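Event Planning 2, Handout 6: Running a Charity Golf Outing

April 2023, N. Khokhar

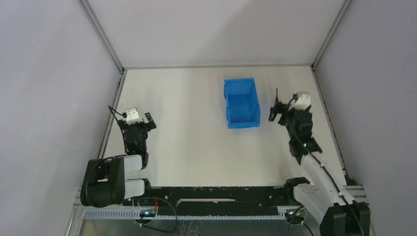
Last time we got as far as picking the course, so let's talk money and tee times. I'm going to use the Dolwood outing again (sorry, I know you've heard plenty about it, but I still have all the paperwork!).

Entry fees

Dolwood charged per foursome, and the fees brought in $3000 before a single sponsor signed up. Cart rental and lunch came to $1603. Do that subtraction early, and do it again when the club sends you the revised lunch menu, which it will.

Sponsors

Grillau paid for the putting contest and Awan took the hole signs. I asked both in December, when next year's budgets were still open. Get the logo files when you get the check. I waited on one of mine and ended up at the print shop the night before, begging.

Shotgun start or tee times?

With a full field I like a shotgun start, everyone off at once and everyone back for dinner together. Usman Usmani ran the Devholm outing with tee times and it worked fine for him, but his early groups had gone home before the raffle, and the raffle only made $1124.

For next class

Read the sample club contract and mark every line with a deadline in it. Then draft a one-page sign-up form: player names, handicap, shirt size, meal choice, and a box for dinner-only guests. Bring two copies, we're swapping with a partner.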